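Häufige Fragen zu Einlegesohlen - Enville Schuh & Sohle

Hier sammeln wir, was im Laden und per Mail immer wieder gefragt wird. Stand: 30. Sept. 2024. Fehlt was? Einfach schreiben, Antwort meist am selben Tag.

Welche Größe muss ich nehmen?
Im Zweifel die größere. Abschneiden geht immer, ankleben nicht. Zwischengrößen gibt es bei den Schaumsohlen keine, bei den Ledersohlen auch nicht.

Muss die alte Sohle raus?
Ja, wenn sie lose drin liegt. Zwei Sohlen übereinander: Ferse rutscht hoch, Schuh wird vorne eng, Blasen. Ist die alte verklebt, erst vorsichtig an der Ferse anheben. Kommt sie nicht von selbst, drin lassen und eine flache Sohle nehmen. Oder vorbeibringen, machen wir für 9 Euro das Paar.

Wie schneide ich richtig zu?
Alte Sohle als Schablone auf die neue legen, an der Ferse bündig. Mit Kuli umfahren, nur vorne schneiden. Ferse und Rand in Ruhe lassen! Lieber in 2 Durchgängen, dazwischen in den Schuh legen und schauen, ob sich vorne was wellt. Gute Haushaltsschere reicht. Cutter nur, wer das kann - bei weichem Schaum franst die Kante sonst aus.

Keine alte Sohle da, was jetzt?
Fuß auf Papier stellen, Umriss zeichnen, vorne etwas Luft zugeben. Im Stehen, nicht im Sitzen. Beide Füße messen, der größere zählt.

Wozu der hochgezogene Rand?
Der hält die Ferse in der Mitte. Bei Halbschuhen und Stiefeln angenehm, bei sehr flachen Schuhen oft zu viel. Für Ballerinas und ähnliches bitte die flache Ausführung nehmen.

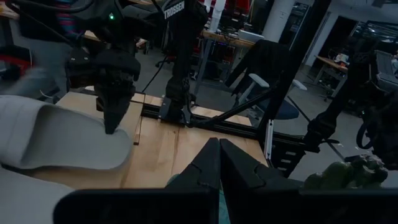 Beim Einlegen immer mit der Ferse anfangen. Sohle leicht der Länge nach biegen, nach hinten schieben, bis sie anliegt, dann vorne glatt streichen. Wer vorne anfängt, hat hinten die Falte. Danach ein paar Schritte gehen und nochmal reinfassen.

Links und rechts verwechselt?
Passiert ständig. Die Innenseite ist die stärker geschwungene. Vor dem Zuschneiden nebeneinander hinlegen, Oberseite nach oben, dann erst anzeichnen. Zugeschnittene Sohlen können wir leider nicht umtauschen, auch nicht wenn nur eine betrofen ist.

Darf Schaum in die Waschmaschine?
Nein. Handwarmes Wasser, wenig Seife, weiche Bürste, mit dem Handtuch ausdrücken. Nicht wringen. Liegend trocknen, nicht auf die Heizung - die verzieht sich sonst und passt nie wieder. Über Nacht reicht meistens, im Winter eher länger.

Riecht neu etwas streng, normal?
Ja. Auspacken, einen Tag offen liegen lassen, dann ist es in der Regel weg. Wenn nicht, melden.

Wie lange halten die?
Kommt drauf an. Bei täglichem Tragen so eine Saison. Test: Daumen in die Ferse drücken. Federt nichts mehr zurück, ist sie durch. Wer 2 Paar im Wechsel trägt hat deutlich länger was davon.

Ich habe Einlagen vom Orthopäden, geht beides?
Bitte nicht kombinieren ohne Rücksprache mit der Praxis. Wir beraten zu Komfortsohlen, nicht zu medizinischen Sachen.

Kann ich im Laden probieren?
Klar, Schuhe mitbringen, die wo die Sohle rein soll. Am besten auch die Socken, die Sie dazu tragen. Frau Yatsenko und Herr Toledo schneiden auch gleich zu, kostet nichts extra.

Was ist mit der Serie Barbosa?
Seit April wieder lieferbar, allerdings nur die flache Variante. Wer die mit Rand sucht: Moltgate ist am nächsten dran, eine Spur fester.

Wohin mit den alten?
Restmüll. Schaum gehört nicht in die gelbe Tonne, das ist keine Verpackung. Kleinere Stücke taugen noch als Unterlage für wacklige Stühle oder zum Polstern im Paket.

Rückgabe?
Ungetragen und ungeschnitten, mit Kassenbon. Online bestellte bitte mit dem beiliegenden Schein zurück, sonst finden wir die Bestellung nicht. Erstattung kommt auf dem gleichen Weg, auf dem gezahlt wurde.

Mengen für Vereine oder Betriebe?
Gibt Rabatt, Ansprechpartnerin ist Pendo Minja. Größenliste gleich mitschicken, spart eine Mail.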